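Category: Home & Kitchen > Table linen, mats and trays

Last updated: September

Thread: Padded mat under breakfast plates – worth it or just a crumb trap?

enthorpe_lass
We have a white table that marks if you so much as look at it. Plates leave grey rings where they get dragged about, and I am fed up with going over it with cream cleaner. I've seen people using one big square padded mat in the middle instead of a placemat each. The quilted sort, like a bedspread but smaller. Does anyone use one for everyday breakfasts? Mostly toast, croissants, the odd boiled egg. My worry is crumbs getting into the stitching.

tinlid
Had one for two years. Crumbs do sit in the quilting, but if you take it outside and give it a shake most of them go. Jam is the real problem. Blot it straight away with a damp cloth and don't rub, or it goes further in.

Pellow
Wouldn't have one. A wipe-clean mat costs less and you're done in five seconds. Croissants are the worst possible food for fabric, they go everywhere before you've even bitten into one.

enthorpe_lass
I've had wipe-clean ones and the plates slide on them. Also they curl at the corners after a while.

Pellow
Then you had cheap ones. Put them under something heavy overnight and they go flat again.

moss_and_twine
I'm with tinlid. I have the Farooqui one in dark green and it's been through the wash more times than I could tell you. Cool wash, no softener, dry it flat. Don't hang it over a radiator, mine dried with a ridge down the middle and it took weeks to settle. It is thick enough that you don't hear the plates go down, which matters in our house as somebody is always asleep.

greybarn
What size are people buying? The Ota ones only seem to come in one size and I can't tell if it would swamp the table.

moss_and_twine
Measure the table and leave a bit of bare top all the way round. You want somewhere hard to put a mug down. A mug on padding is asking for trouble.

tinlid
Agree about mugs. Ours go on the bare table on a coaster. Plates only on the mat.

duckpond314
Can I ask a daft question. If you're putting a plate under the croissant anyway, what is the mat for? The plate catches the crumbs and the plate has a smooth bottom. I have had the same table for years with nothing on it at all.

enthorpe_lass
Ours don't have smooth bottoms. They're stoneware with a rough unglazed ring underneath, and that's what does the marking.

duckpond314
Fair enough. You can get rid of that though. Rub the ring with fine wet and dry paper under the tap, a minute or so each plate. I did all of ours in an evening.

greybarn
Second this. 1000 grit is fine for it. Keep it wet so you don't get dust, and wash the plates properly after.

Pellow
So that's a sheet of sandpaper against the price of a mat. I know which I'd pick.

moss_and_twine
You could do both. The mat stops knives and forks marking the table as well, and it looks nicer than bare white first thing.

Pellow
Looks are a matter of taste. I think padded things on a table look like a changing mat.

tinlid
The pale ones do a bit. Go for a mid colour. White shows tea and navy shows every flake of pastry. A greyish blue hides most things.

enthorpe_lass
Thanks all. I'll sand the plates first and probably get a mat too. Is the Tito one any good? It's on offer but the padding looks thin.

greybarn
My sister has it. It is thin, and the edge binding came loose after roughly 151 washes by her reckoning, so I wouldn't say it's badly made. It just doesn't lie as flat as a thicker one – it rucks up when you pull a plate towards you.

enthorpe_lass
That would annoy me. I'll leave the Tito, then.

tinlid
One other thing, let it dry fully before it goes back on the table. Mine went down damp once and I had a dull patch on the varnish. Yours may not be varnished, but I'd still be careful.

quillon424
Coming down on the mat side. We've got a padded one on a white table and I wouldn't go back. It's the fine diamond quilting, and I find that holds less than the big squares do. Plain grey plate on top. I do the edges with the soft brush off the vacuum at the weekend and that's all it gets between washes. Picture below.
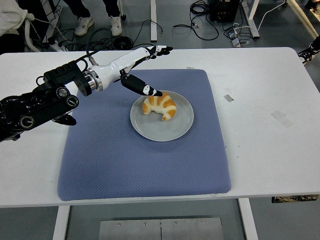

Blue-grey mat on the white table, croissant on the grey plate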